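Ganeo Teaching Supplies
Skills room > Thread and needles > Lotberg practice thread, braided

Lotberg practice thread is a braided, uncoated thread on a spool, made for courses in wound closing and knot tying. It is sold for teaching only. It is not sterile and must not be used on people or on animals. 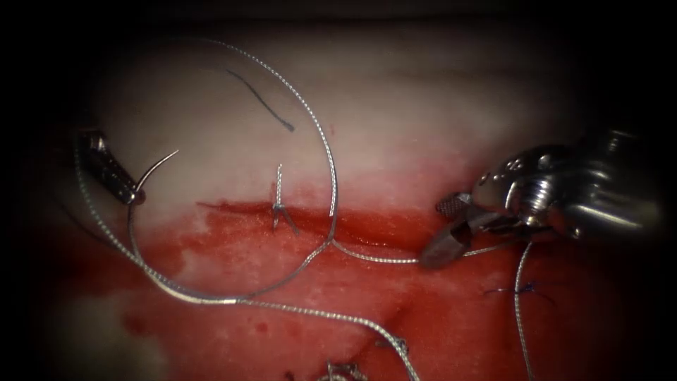
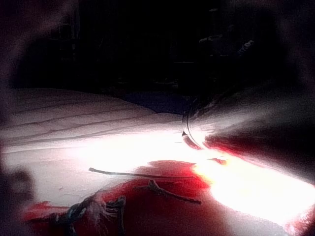

First picture: curved needle and braided thread at a tissue pad. Second picture: white and red surfaces, same occasion.

Why a spool

Many schools use sterile thread that has passed its date. It is a good material, but the packs are short, the sizes are mixed, and the students open a new pack for almost each exercise. With the spool you cut the length that you need. For knot tying on a board we recommend a long piece, and for single stitches a piece as long as the forearm is comfortable for most beginners.

The braid is firm and keeps its round form after several knots. It has a little more friction than coated thread. Teachers tell us that this is useful in the first weeks, when the first throw likes to open before the second one is made. Students who will later work with smooth single-strand thread should practice with that kind also, and we carry it under the name Lotberg Mono.

Thickness and color

The thread is offered in four thicknesses, from fine to extra strong. The medium is our normal choice for a mixed group. The extra strong is easy to see from the second row of a classroom, so it is often ordered for the teacher's table.

Colors are black, violet, and natural gray. Black and violet can give off a small amount of color when they are left in water for a long time. Please make a test first if you use them on a light pad which you wish to keep clean.

Needles

The spool comes without needles. It can be used with the Guérin reusable needles, which have an open eye and are packed by six. The fine thread fits all Guérin sizes. The extra strong fits only the two largest. We ask you to count the needles before and after the class and to put the used ones in a hard container with a lid.

Storage

Keep the spool dry and away from direct sun. The cardboard box has a slot in the side, and the thread can be pulled through it without opening the cover. For several spools there is the Paltia wall rack, which must be ordered separately. Screws for the rack are included, wall plugs are not.

If the thread becomes wet, unroll the wet part, let it dry in the air and roll it again without tension. Do not iron it and do not put it in an autoclave, the plastic core of the spool will change its form.

Details

Material: polyester, braided, uncoated
Length per spool: some 2,000 feet
Thicknesses: fine, medium, strong, extra strong
Colors: black, violet, natural gray
Sterile: no
In the box: 1 spool, 1 thread cutter, 1 instruction sheet

Ordering

Schools can order against invoice. Please write the thickness and the color on the order form, because we do not exchange a spool after the seal has been opened. Natural gray in extra strong is out of stock at the moment and we expect it again in November.

See also: Lotberg Mono, Guérin reusable needles, Paltia wall rack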